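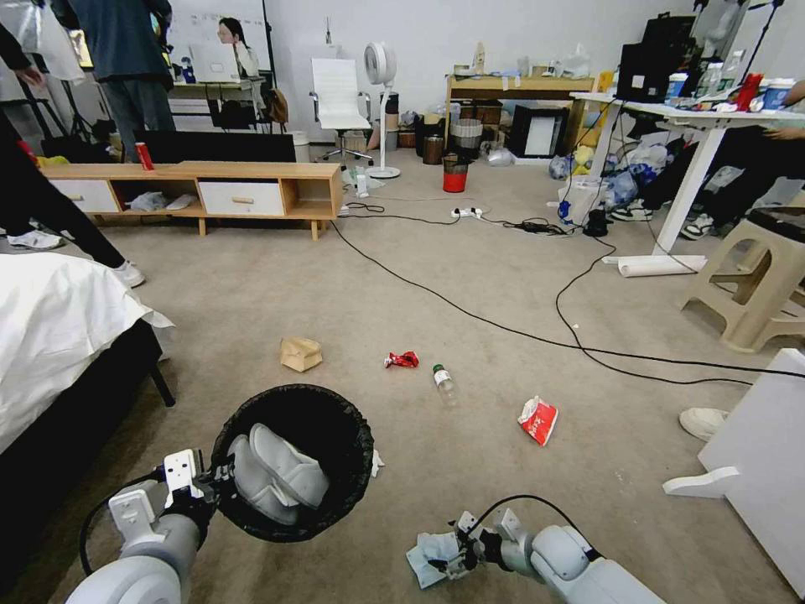

Mesh bin, grey liner, litter still on the carpet.

Sesis Night Powder (Pralach) – 115 g tub, unflavoured
Reviewed April 2022

Quick one as I'm meant to be out the door. Two people have asked me what I thought of the Sesis powder so I'm putting it all in one place.

What it is. Magnesium glycinate, lemon balm extract, a bit of glycine on top, and L-theanine. No valerian, which was the selling point for me as valerian gives me a thick head until lunch and makes the cupboard smell of feet. No melatonin either. Pralach do a capsule version, same name, different colour lid, and I haven't tried that so please don't ask me about it.

I bought mine. Full price, small tub. The scoop was buried right at the bottom so the first dose was a guess with a teaspoon.

The label
Better than most. Each active listed on its own with an amount next to it, none of that "proprietary blend" business where you get one big number and have to hope. The lemon balm has an extract ratio and says leaf. Good. The magnesium line is where I got annoyed. It says 982 mg magnesium glycinate per scoop, in bold, and then the elemental figure is in tiny print round the side next to the recycling marks. Elemental is the one that matters if you're comparing tubs or adding up what you already take. Plenty of brands do it, still annoying.

Batch number and best before printed on the base. Mine had smudged. I emailed to ask for the batch certificate and somebody called Skye Carnegie sent it over next morning as a PDF, no fuss, with the heavy metals page included. Full marks for that. The Rudex one I had before, I asked twice and got a discount code.

Taste and mixing
Unflavoured is a stretch. Slightly sweet (the glycine), then chalky, then a sort of lemony hay. Not horrible. In warm water it goes in after a good stir, with some sediment left whatever you do. In cold water forget it, lumps. Tried it in oat milk and it was the nicest way by far, bit like a weak malted drink without the malt. Dont put it in peppermint tea. I did and poured it away.

Does it do anything
Usual warning, I am one person with no lab. I kept a notebook for 62 nights, which took me through one and a bit tubs plus a week off in the middle. Wrote down when I took it, when I put the light out, how I felt on waking, and any cramps.

Calf cramps – fewer. I used to get them most weeks and only wrote down a couple after the first fortnight. Could be the magnesium, could be that I started stretching in the evenings at the same time, which was stupid of me if I wanted to know.

Getting to sleep – a bit easier, maybe. On the notebook I can't see much between the powder nights and the week off. It feels calmer having a warm drink and sitting down, and I'd guess a fair chunk of it is that.

Waking at four – no change at all. This is the thing I wanted fixed and it didn't.

Morning head – clear. No fog on any of the mornings, even when I took it late. For me that beats valerian on its own.

Stomach – fine on one scoop. Tried a scoop and a half one night and regreted it. Stick to the one.

Thiện Thái, who I swap tubs with, had the end of my first one and says it did nothing for him at all but he liked the texture?? Strange man. He has gone back to the Đorđević drops, which I find far too bitter and which leak in a bag.

Things to know
If you're on blood pressure tablets, thyroid tablets, antibiotics, anything for your kidneys, or anything that already makes you drowsy, ask the pharmacist first. Same if you're pregnant. The tub does say some of this but the print is small. Also it is not a treatment for insomnia and the website wanders a bit close to saying it is, with the moon pictures and the "reclaim your nights" stuff. Would tone that down if I were them.

The lid is poor. Pushes on, doesn't screw. The powder drew damp within a month and went solid at one side, so I tip mine into a jam jar now. For the price it should have a proper lid and one of those little sachets.

Price
On the steep side. You can buy plain magnesium glycinate and a box of lemon balm tea and get most of the way there for a lot less. What you're paying for is the single scoop, the paperwork, and a label that mostly tells the truth.

Would I buy again? One more tub, for the cramps, probably in May when this one's done. After that I'll try plain magnesium and compare, same notebook, and no changing the stretching this time.

Good: clear label, no fog, quick reply on the certificate
Bad: lid, hidden elemental figure, clumps in the cold, did nothing for the four o'clock wake-up
Score: 6 out of 10 – would be 7 with a screw top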